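4. Folding Light Outerwear

Our section of the Nonberg laundry project dealt with thin woven items, mostly in beige and tan. We logged 39 folds at the table. Flat panels gave us little trouble. Elastic was harder, as the pleats pull the fabric back toward the opening and the fold ends up uneven.

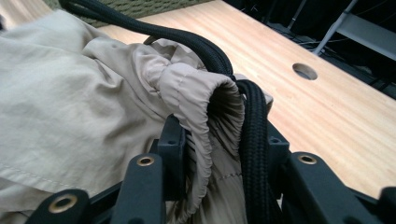

Albertina Mendes thought we should have turned every elasticated edge inward before the first fold, and she wrote in her review that our method left too much to the second crease. We tried her order on nine items in May. The stacks were flatter, but each item took longer. Both sets of times are in Table 2.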